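Penell Collection Program: Gallery
Two-Arm Station, Phone and Stand Tasks 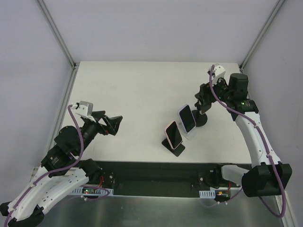 Reading time: 4 min

Adside operates the Penell collection program to gather demonstrations of everyday handling for the training of two-arm manipulation policies. The gallery page for each task family opens with a view of the station, followed by notes for partner teams who will work with the recordings. The present page covers phones and stands, the family recorded at the Istumau site.

The station
Two arms, mounted along the front of a white tabletop, face each other across the work. The gray walls on three sides are kept plain in every Penell workcell so that recordings from different stations can be compared without correction for background.

The objects
Two smartphones stand upright between the arms. The nearer one has a pink frame and leans on a flat black stand; the farther one has a silver-white frame and rests on a clear stand. Clear supports are included in the family on purpose. They are difficult to make out against a white surface, and a policy trained only on dark stands performs poorly when it meets one.

The grippers
Each arm ends in a black gripper. The left one is open, with its fingers toward the middle of the table. Operators are instructed to begin from an open position in this family, and an episode that begins with a closed gripper is returned for review.

The cameras
A white camera module is mounted on each wrist, with a purple cable running back along the arm. Wrist views are stored together with the fixed view and share one clock. Partner teams that require only the fixed view may request it separately, although the wrist views are recommended for any work on grasping.

About the task family
The phone and stand family contains 316 accepted episodes, divided among nine tasks. The tasks range from lifting a single phone off its stand and laying it on the table to exchanging two phones between two stands. Each task carries a written instruction in plain English, and the same instruction is given to the operator and stored with the episode. Instructions name objects by color or by position. They do not name models or manufacturers.

Of the accepted episodes, 184 use both arms. In the remainder, one arm carries out the task while the other holds its starting position. Single-arm episodes are labeled as such, and teams should take care not to treat the resting arm as idle data to be trimmed. Its joint readings form part of the record and have proved useful in teaching a policy when to hold still.

A further 57 episodes were set aside. Most of these contain a dropped object or a second attempt at a grasp. They are available on request under the heading "recovery" and are not counted in the figure given above. Several teams have asked that recovery episodes be merged into the main set. The program has decided against this for the present release, but will look at the matter again when the next family is complete.

How episodes are recorded
An operator guides both arms from a separate control position. Before each episode the objects are placed according to a layout sheet, which gives the area of the table in which each object may stand and the direction it should face. Small differences in placement are expected and wanted. The operator then reads the instruction, starts the recording and performs the task at a natural pace - speed is not scored, and operators are asked not to hurry.

An episode ends when the objects are at rest and both arms have returned to their starting positions. The operator marks it as complete, incomplete or uncertain. Episodes marked uncertain go to a second reviewer, who works from the recording alone and without sight of the operator's notes.

Lev Derkach, who directs collection at Istumau, prepared the layout sheets for this family. His guidance to new operators is reproduced here at the request of partner teams:

"Place the objects as a person would leave them on a desk. If the arrangement looks too tidy, move something. Do not move the same thing every time."

Lighting and surface
Lighting is held constant within a session and changed between sessions. Tabletops are cleaned before the first episode, but marks from ordinary use are not painted over, and faint scuffs may be seen toward the back of the surface. The program regards these as acceptable variation. Teams who find that a policy has become attached to a particular mark on a particular table are asked to report it, with the episode numbers.

Data format and labels
Each episode is delivered as one folder containing the camera streams, joint positions for both arms, gripper opening values, the written instruction and the review result. Time stamps are aligned before delivery. Labels for object position are supplied for the first and last moments of the episode only. Canpolat, which carries out labeling for the program, is preparing denser labels for the exchange tasks - these will be issued as a supplement in September and will not alter the existing folders.

Phone screens are kept dark in all episodes of this family. Tasks that involve a lit screen belong to a separate family, which has its own page and its own review rules.

Use of the gallery
The picture on this page may be reproduced in reports and presentations by partner teams, with credit to the Penell collection program, Adside. Use in advertising requires written permission. Requests for recordings should be sent through the partner portal and should state the task family, the camera views needed and whether recovery episodes are to be included.

Next gallery: Cups and Trays
Previous gallery: Folded Cloth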